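Relatório do projeto Secretária Arrumada
Oficina de Organização e Espaços de Trabalho, segundo semestre
Autora: aluna do grupo Trilley

Quando escolhemos o tema, confesso que eu esperava uma coisa rápida: juntar os objetos, limpar o tampo, devolver tudo ao lugar e escrever duas páginas. Acabámos por passar boa parte de julho à volta de uma única secretária da sala Bravholm, e ainda bem, porque foi nela que aprendi a olhar com mais carinho para as coisas pequenas que se vão acumulando sem que se dê por isso!

O ponto de partida foi um inventário. Registámos 58 objetos nas secretárias da sala, entre cabos, adaptadores, cartões, caixas vazias e aparelhos que continuavam ligados à corrente. Para cada um preenchemos uma ficha Albers (o modelo de ficha que a oficina usa, com nome, uso e lugar de destino). Ao princípio achei as fichas aborrecidas, mas depois ganhei-lhes o gosto, sobretudo quando duas colegas chamavam nomes diferentes ao mesmo carregador e era preciso chegar a um acordo.

Trabalhámos em sessões de até 40 minutos, sempre depois do almoço. Experimentámos começar pelos cabos, e foi um erro: desligávamos uma ficha, perdíamos o fio à meada e voltávamos ao início. A partir da terceira sessão mudámos a ordem e passámos a tratar primeiro do que é plano e leve (cartões, papéis, etiquetas), depois das caixas e só no fim da parte elétrica. Correu muito melhor.

As caixas de cartão merecem um parágrafo próprio. Quase toda a gente as guarda “para o caso de ser preciso”, eu incluída, e ficam abertas em cima da mesa a servir de cesto para lenços usados e embalagens. Combinámos que uma caixa só fica no tampo enquanto se está a esvaziar. As que ainda serviam foram para o armário Darka, na prateleira de baixo, que tem espaço de sobra e estava mal aproveitada.

Para a zona do router e da extensão elétrica deixámos o canto esquerdo, junto à parede, e pedimos que os adaptadores ficassem encostados a ela. O portátil e o rato ficam ao centro, com o cabo do rato solto o suficiente para não puxar. No fim, restaram oito objetos sem dono nem destino, que seguiram para a gaveta comum com a respetiva ficha.

Se repetisse o projeto, fazia o inventário mais devagar e falava antes com quem usa a sala de manhã, que tem hábitos bem diferentes dos nossos. Também gostava de experimentar etiquetas nos cabos, ideia que surgiu tarde demais para entrar neste relatório. As fichas preenchidas ficam na pasta do grupo, na estante ao lado da porta, para quem as quiser consultar ou continuar.

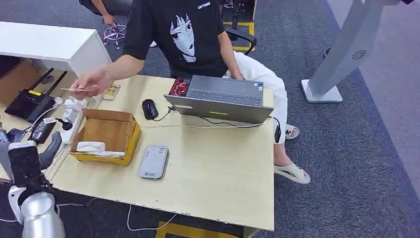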